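Comparing two grippers on a two-armed robot with ordinary tableware

This page sets out how we compare a pair of gripper fingers before we commit to them for a longer job. It was written up in February after we tried the Pivalico fingers against the older Clurkside ones. The same steps will do for any two-finger gripper that bolts to a wrist and opens and closes on a single command.

You will need one robot with two arms, or one arm and the patience to swap grippers between runs. You will also need a table the arms can reach across without stretching, a bowl, a mug with a handle, a metal plate, a fork and a spoon. Use things from a real kitchen. Foam blocks will tell you that both grippers work, and then you will put a spoon down and find that one of them doesn't.

Step 1. Fit the fingers

Power the arms down before you touch the wrists. Fit one set of fingers on each arm and tighten the bolts by hand first, then with the key. Check that the fingers meet evenly when closed. If one tip sits ahead of the other, loosen the mount and start again. A small offset hardly matters on a bowl but it will ruin every attempt at a fork.

Run each gripper from fully open to fully closed 10 times with nothing in it. Listen for clicking. Note the opening the controller reports at both ends, and write it on the sheet for that arm.

Step 2. Sort out the cables

Each wrist cable needs enough slack for the wrist to turn all the way in both directions. Leave a loop and tie it further down the arm. Then move the arm by hand through the whole reach you plan to use and watch the loop. Our first Clurkside trial was thrown out when the cable pulled tight at the far side of the table and the controller read it as a firm grip.

Step 3. Set the starting positions

Put the deeper items at the back and the flat ones at the front, so the arms don't have to pass over a mug to get to a fork. Mark the position of each item on the table with a sticker or a pencil dot. Put everything back on its mark after each attempt, including the ones that fail. Turn the mug handle the same way every time.

Keep one arm still while the other works. Moving both at once is a separate test and it muddles the results of this one.
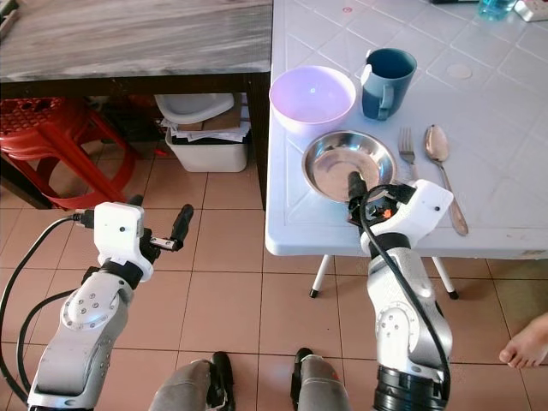 Do both grippers need to be tested on the same arm?
It is better if they are, as two arms of the same model can still differ slightly in wear and calibration. If you have fitted one set to each arm, do half the attempts, swap the fingers over and do the other half.

Step 4. Set the closing force

Start low. On our controller the force setting is a plain number with no unit, and we begin at 40. Close on the rim of the bowl and lift it a hand's width. If it slips, go up in small steps until it holds. Write down the lowest setting that holds and use that for the bowl from then on. Do the same for each of the other items.

Do not settle on one high setting for everything. Thin plastic bends under it, and a bowl that has been squeezed out of shape tends to jump when the fingers let go. We stop at 95 whatever happens. Above that the Pivalico fingers begin to bow outwards at the base and the tips no longer meet.

Step 5. Run the attempts

Make 10 attempts at each item with each gripper. An attempt is one approach, one close, one lift and one return to the mark. Score it as held, slipped or missed. If you have to nudge the item to help, score it as missed.

Take the items in this order:

Bowl, gripped at the rim
Mug, gripped at the handle
Mug, gripped at the rim
Plate, gripped at the edge
Spoon, gripped at the handle
Fork, gripped at the handle

The plate is awkward. A shallow metal plate lies close to the table and the lower finger has nowhere to go. Come in at a slant and let the fingertip touch the table lightly before closing. If the arm stops with a contact fault, raise the approach slightly and count the attempt again from the start.

Polished metal can also confuse a camera. If yours loses the edge of the plate, move the lamp before you change anything in the software.

Step 6. Compare the sheets

Lay the two sheets next to each other and look at the slips first. Misses are usually down to the approach or the camera and can often be put right later. Slips point to the fingers themselves.

In our case the Pivalico fingers did better on the cutlery and the Clurkside ones did better on the mug, mainly by the rim. Tala Nseir then repeated the mug attempts with the rubber tips from the Shboul kit on the Pivalico fingers, and the gap closed. We kept the Pivalico set with those tips. The part number for the tips is 1894 and they pull off for cleaning.

Step 7. Put things away

Open both grippers fully before powering down, so the springs are not left loaded. Wipe the tips with a dry cloth. Save the controller log under the gripper name and the arm, left or right, and file the paper sheets in the Burnton folder with the force settings on top.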